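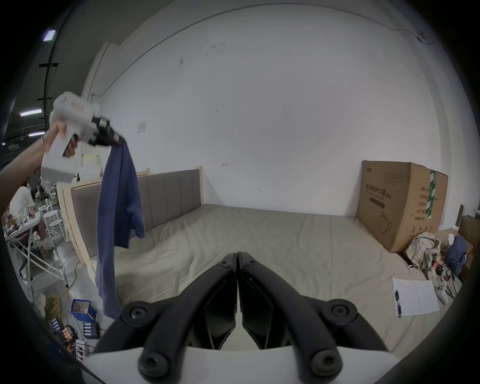
3.2 Laundry and clothing care in the Fairclough sample

Figure 4. Garment handling beside a bed.

Households kept a paper diary for the whole of July. We asked for every wash, what went in, and where the clean things ended up. 416 diaries went out, 118 came back usable. Low, but in line with the pilot. Most of the losses were diaries started and dropped in the first week — see Section 5.

Coding was done by Varela and Tovar separately, then compared. Disagreements mostly over "worn again" versus "aired". We kept them as one code in the end. Loads with no stated contents are left out of Table 2 but stay in the totals.

Main result: washing is not where the time goes. Folding, sorting and putting away took longer than everything before it in 61 of the 118 homes. Dark items and work clothes were handled most often. Bedding least. Larger households did not fold more per person, which we had expected them to. Bedrooms were the usual place for sorting (Figure 4), the kitchen table a distant second, and a few people sorted straight off the line.

Re-wearing was common and probaly under-reported. Several diarists wrote "clean enough" in the margin, with no entry in the column meant for it. Pacheco and Wróbel found the same thing in their earlier study of rented flats in Lurnis, where the form had no re-wear column at all. Ours did, and it was still skipped. Interviews helped a bit here. People talked freely about the chair, the door hook, the end of the bed — none of which they had written down.

One caution on season. July was dry, line drying dominates, and the indoor drying figures should not be read as yearly values. A winter round is planned with the same form, minus the detergent question, wich almost everyone left blank.

3.3 Time costs by household type

Minutes per load were taken from the diaries as written, no rounding. Where a start time was given but no end time the load was dropped.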